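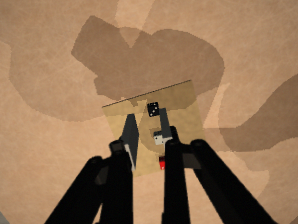 Filed under: Simulation & Software > Reviews

huritz_fan
Anybody else paying for the Zilier sim pack? I've had it 24 days and I'm kind of in love. Three dice on a mat — black, white, red — and I'm working up to stacking them before I let my real arm try. The shadows alone sold me!

LRocha
Laurinda from the Dolness list, hi. The shadows look nice, sure, but how are you judging anything with the red die half behind the gripper? I'd want a second view before I paid $302 for it.

huritz_fan
You get a second view with the full license, I'm just too cheap (it's $178 for the basic one). And the white one's partly covered too, so yeah, fair point.

Vasco E.
I went with Bettencourt's kit instead and don't regret it. Sim contact on small cubes always feels slippery to me. I burned 800 runs on a block task last May and the policy fell apart on hardware.

huritz_fan
Did you randomize the friction? Mine was hopeless until I did that.

Vasco E.
A little. Probably not enough lol

LRocha
Vasco, that's a tuning problem, you can't hang it on the product. I still think $302 is steep though. Does the basic one let you swap in your own finger meshes?

huritz_fan
It does — you have to restart after every import, and that gets old fast. I'll post my settings tonight if anyone wants them.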